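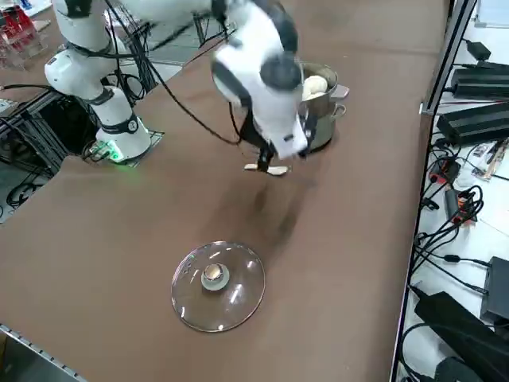 3.2 조리 용기의 재질과 찐 반죽의 표면 수분

가정에서 반죽을 찔 때 용기의 재질은 표면 수분에 적지 않은 영향을 준다. 대나무 찜기는 벽과 뚜껑이 수증기의 일부를 흡수하므로 뚜껑 안쪽에 물방울이 맺히는 양이 적고, 금속 용기는 응축수가 그대로 남아 반죽 위로 떨어지기 쉽다. 선행 조사에서는 두 용기의 차이를 주로 맛과 향의 문제로 다루었으나, 본 연구는 표면의 젖음과 껍질의 벗겨짐에 한정하여 살펴보았다. 그림 3의 작업대 위에 놓인 것과 같은 스테인리스 냄비는 조사 대상 가구에서 가장 흔히 쓰이는 용기였으며, 전용 찜기를 따로 갖춘 가구에서도 평일에는 냄비를 꺼내는 경우가 많았다. 응답자들은 보관과 세척이 쉽다는 점을 이유로 들었다.

설문은 8월에 리다나리 지역의 가정을 대상으로 실시하였고, 유효 응답은 495건이었다. 이 가운데 한 달에 한 번 이상 집에서 반죽을 찐다고 답한 300가구를 분석에 포함하였다. 반죽을 직접 빚는 가구와 냉동 제품을 데우는 가구는 구분하지 않았는데, 두 방식을 번갈아 쓰는 응답자가 많아 어느 한쪽으로 분류하기 어려웠다. 용기 재질은 금속, 대나무, 실리콘, 기타로 나누어 기록하였다. 전기 찜기는 내부 재질에 따라 해당 항목에 넣었다.

설문과 별도로 14가구를 방문하여 평소 방식대로 찌는 과정을 관찰하였다. 방문은 모두 오후에 이루어졌고, 반죽은 각 가구가 준비한 것을 그대로 사용하였다. 연구진은 불의 세기, 뚜껑을 여는 시점, 천을 덮는지 여부를 기록하고 조리가 끝난 뒤 표면 상태를 네 단계로 평가하였다. 1단계는 표면이 매끈하고 손에 물기가 묻지 않는 상태, 4단계는 껍질이 젖어 일부가 벗겨지는 상태이다. 평가자는 두 명이었으며, 판정이 엇갈린 경우 낮은 단계를 택하였다.

금속 용기를 쓴 가구 중 뚜껑을 면포로 감싼 경우에는 대부분 1단계 또는 2단계로 평가되었다. 면포를 쓰지 않은 경우에는 3단계가 가장 많았고, 특히 불을 끄자마자 뚜껑을 연 가구에서 표면이 고르지 않았다. 뚜껑을 비스듬히 걸쳐 두고 찌는 방식도 관찰되었다. 이 방식은 물방울이 가장자리로 흘러내리는 장점이 있으나 찌는 시간이 대략 14분 늘어났다. 대나무 찜기에서는 면포의 유무에 따른 차이가 크지 않았다.
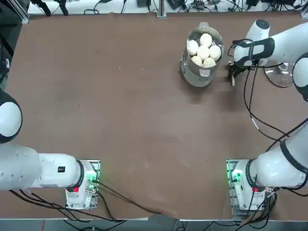
그림 3. 작업대 위의 스테인리스 냄비(위)와 냄비 안에 담긴 흰 반죽 덩이 여섯 개(아래).

반죽 사이의 간격도 결과에 영향을 주었다. 간격이 좁으면 옆면이 서로 붙어 떼어낼 때 껍질이 뜯기는데, 이러한 손상은 응축수에 의한 벗겨짐과 육안으로 구별하기 어렵다. 따라서 옆면의 손상은 단계 평가에서 제외하고 윗면만을 대상으로 하였다. 일부 가구에서는 반죽 밑에 종이나 배춧잎을 깔았으나, 윗면의 상태와는 뚜렷한 관련이 나타나지 않았다.

카즐라우스키에네(Kazlauskienė) 척도를 적용한 보조 분석에서도 면포 사용 여부가 가장 큰 차이를 보였다. 다만 이 척도는 빵류의 굽는 과정을 기준으로 만들어진 것이어서 찐 반죽에 그대로 적용하기에는 한계가 있다. 표면의 윤기를 평가하는 항목은 두 평가자의 일치도가 낮아 최종 분석에서 제외하였다.

방문 가구의 수가 적고 반죽의 배합을 통제하지 않았으므로, 위의 결과를 용기 재질만의 효과로 해석할 수는 없다. 밀가루의 종류와 발효 시간은 가구마다 달랐으며, 발효가 지나친 반죽은 용기와 관계없이 식는 동안 주저앉는 경향이 있었다. 발효 시간에 관한 응답은 3.3절에서 따로 다룬다.

최종 업데이트: 8월
공유 14 · 댓글 0
이 사이트는 이용 환경 개선을 위해 쿠키를 사용합니다. 계속 이용하시면 쿠키 사용에 동의하는 것으로 간주됩니다.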